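Rudora Chamber Opera
Progress report to the Plivum Fund, second instalment
2021-08-05
Prepared by Maham Marwat, general manager

Dear Clive,

You asked for something shorter than the last one, with fewer adjectives. I have done my best on the adjectives.

Where we are

The new opera is called Wuisan and it is in two acts. When I last wrote it was in three. The composer has folded the second act into the first, which the singers are pleased about and the librettist is not. He has kept his name on it, subject to a conversation about font size. The vocal score is complete to the end of the flood chorus. What remains is the closing scene, which exists as a piano sketch and a strongly worded note about the harp.

We have held two workshops out of the planned three. The first was in February, with piano, and took us as far as the mother's aria. The second included six players from the orchestra and a full day on the flood chorus, and it answered the question your assessors raised about balance. They were right. The low brass flattened everyone under the age of forty. The trombones have been moved to the side of the hall and the parts thinned, and the words can now be heard from the back row, including a few the librettist would like to have again.

Casting

All principal roles are filled except the Ferryman. Our first Ferryman accepted a contract with a company that has a car park and a pension scheme, and I can't fault his reasoning. We have heard several basses. One was excellent and is available for everything except the performances. Another will come back to sing for us once the closing scene is written, so that he can find out whether he dies in it. I expect to confirm the role before the third workshop.

The chorus stands at 19. The application said we would manage with fewer, and we would have, but the flood chorus divides into more parts than anyone had budgeted for, the composer included. The additional singers are paid at the same rate as the rest. I have found the money by dropping the printed libretto and putting the text on the surtitle screen, where the audience would have been looking anyway.

Venue

We remain at the Desell Hall. The acoustic is kind to voices and unkind to conversation, so please mention to your trustees that anything said in row F carries to the stage. We learned this at the open rehearsal. The hall's management has agreed to switch off the ventilation during the quiet part of Act One and back on at interval, when people tend to notice. The pit cover has been repaired at the hall's expense after a short and very civil correspondence, copies of which I can supply if you are ever unable to sleep.

The seating plan is settled at 431. Moving the trombones cost us a few seats on the left, and we recovered some of them by shifting the sound desk behind a pillar. The sound operator has asked me to record his view of the pillar. It is recorded.

Community and schools

The grant agreement asks for a schools programme, and we have one. The high school choir has learned the market scene and will sing it with the company at the matinee. Their conductor asked for a reduced version. We sent it, and she sent it back asking for the real one, which they now sing rather better in tune than we did in February. I would like the fund to know that this part of the project has gone entirely to plan. I don't get to write that sentence often and I wanted to enjoy it.

The pre-performance talks are less settled. The composer dislikes explaining his music and the librettist dislikes stopping. We have tried them together and the result ran well past the hour. For the season proper I will chair the talks myself, with a clock.

Money

Spending is within the approved total. It is not within the approved lines. The main movements are:

Music preparation: over, on account of the merged acts and the re-copied brass parts.
Chorus fees: over, as explained.
Printing: under, as also explained.
Travel: well under. Nobody has travelled.
Set: on budget, mostly since the designer discovered she likes an empty stage.

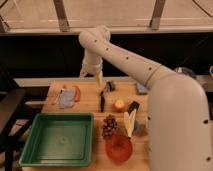 I would ask for your approval to move the remaining travel money into music preparation. If the fund would prefer that we travel somewhere, please let me know where and I'll ask the chorus.

Risks

The closing scene is the obvious one. The composer has promised it before the third workshop and has promised it in writing, which is new. If it is late we can rehearse everything up to the last ten minutes and trust that the ending, when it comes, is in a related key.

The second risk is the Ferryman. Our chorus bass has been covering the role and knows it cold. He has said he doesn't want it – he has a shop to run – but he has stopped saying so quite as firmly.

The third is the harp. There is one harpist within reach who is free for the whole run, and she has seen the note.

What we need from you

Approval of the budget transfer, as above.
Confirmation that the final instalment can be paid on delivery of the full vocal score, and doesn't have to wait for the orchestral parts.
The fund's logo in a version that can be read in the dark. The current one is navy on black and on the surtitle screen it looks like a fault.

You and the trustees are welcome at the third workshop. There will be tea at the break, and the chairs are the hall's.

With thanks for your patience,
Maham Marwat

Copy to: Clive Pilkington, Plivum Fund; Rudora board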